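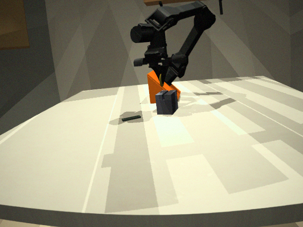 The arm over the orange wedge and the little dark box, in one of my simulated tabletop setups.

I put off writing this review of Ovotov for most of the summer, partly because I kept changing my mind about it and partly because I was having too much fun with it to stop and type. It's September now, my coffee is fresh, and Jordan Dawber has asked me twice whether the thing is worth moving a team over to, so let's get into it.

For those who haven't run across it, Ovotov is a grasp planning package. You hand it a point cloud or a depth view, it hands back a ranked list of grasps, and a second module (Prorov, sold separately, grumble grumble) turns the one you pick into an arm trajectory. I came to it from Trornard, which I used for years and still have a soft spot for, even if its config files made me want to lie down on the floor.

Setup was a pleasant surprise! I had the simulator bridge talking to my scenes in one evening, and the only snag was a frame convention buried on a page of the manual I hadn't read yet. Gripper z points out of the palm, folks. Write it on your hand.

My favorite test is a small cluster of simple shapes that sit too close together for comfort: a box in front of a wedge, a slim green bar off to the side. A box by itself is easy for any planner. Put a sloping thing right behind it and you learn a lot about how the software thinks about clearance, especially with the hard-edged light and shadow I like to throw across the tabletop. Over 265 trials with the objects shuffled, Ovotov gave me a collision-free top grasp in all but 31, and most of those misses were the wedge, where it kept wanting to close the fingers across the slope. Trornard did a fair bit worse on the same set, though I'll admit I never tuned it as lovingly.

The slim bar gave me more grief. Lying flat like that, it barely rises above the table, and the default segmentation swallowed it into the plane until I lowered the height threshold. After that it was fine. I do wish the slider for this lived somewhere easier to find than the third tab of the advanced panel, and I wish it remembered my setting between sessions, but maybe that's coming.

Speed is good. A full ranked list took 70 milliseconds on my desktop, and if you cap it at 30 candidates it feels instant. The viewer is lovely too, with each grasp drawn as a little ghost gripper you can click on and drag, and I have wasted whole afternoons nudging them.

Support deserves a kind word. Deming Gu answered my long rambling email about joint limits with an even longer one, attached a patched script, and it ran the first time.

Jordan, if you're reading: yes for new projects, and for the Tolentino work I'd wait until they fix the threshold thing.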